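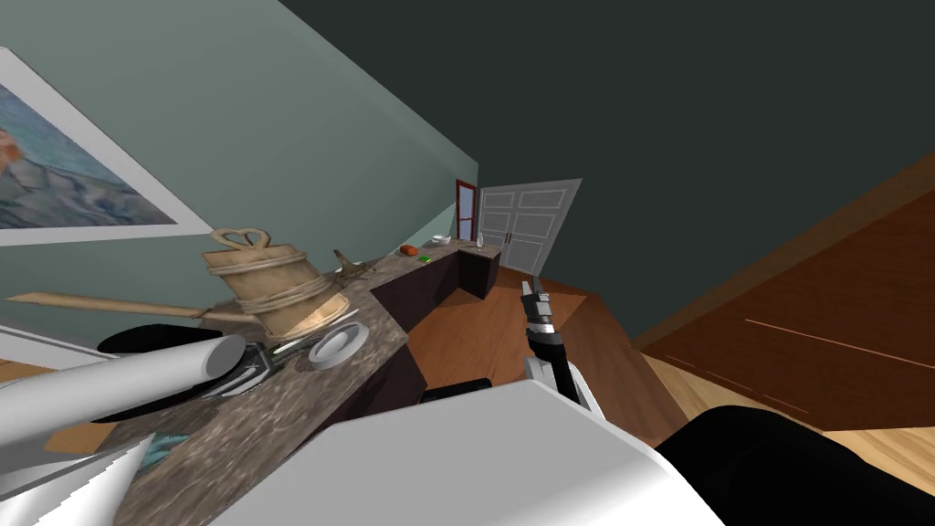

## Questions about the household simulation project

Last revised 19 Jun 2019. Applies to students joining for the February term.

**What do teams work on?**

Each team writes a controller for a two-armed robot in a simulated home. Tasks are set in the kitchen and involve reaching, grasping and placing household items. All graded runs take place in simulation.

**Do I need to know how to program?**

Yes. You should be able to read a log file, write a loop and fix your own syntax errors. Prior work with robots is not required.

**How large is the class?**

The limit is 30 students. Late requests go on a waiting list kept by Beatrice Were.

**How many runs do we get?**

Each team has 3,000 simulator runs for the term. A run that crashes in the first 20 seconds is returned to your total – file the log with it.

**Which views can the controller use?**

The body view and both wrist views. A wrist view turns with the wrist, so walls and counters often come in at a steep angle. Convert to room coordinates before planning a grasp.
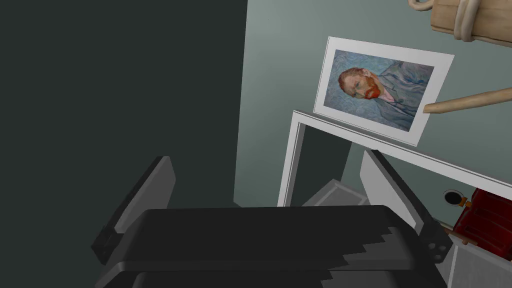

*Gutelstead College – Department of Applied Robotics*

**Can we change the room?**

Not for graded runs. For practice, copy the Iltov room file to your team folder and edit the copy. Object names must stay as they are or the scoring script will skip them.

**Where do the builds come from?**

Tavares is the simulator build and Zindholm is the scoring script. Update both together. Mixed versions will start without an error and then give wrong scores.

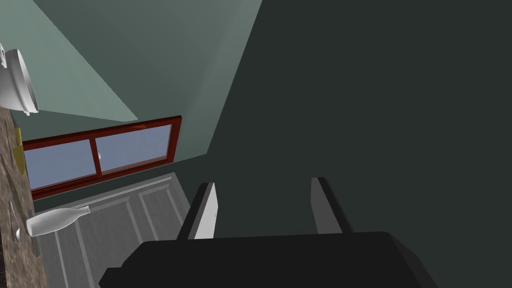 Beatrice Were adds that most lost points come from the approach and few from the grip itself, so teams should log the wrist pose at every step.

**How is a run scored?**

A run is worth 18 points, split between approach, grasp and placement. Contact with a wall or cabinet ends the run – points earned up to then are kept.

**Can I switch teams?**

Before the first graded run only. Unused runs stay with the old team.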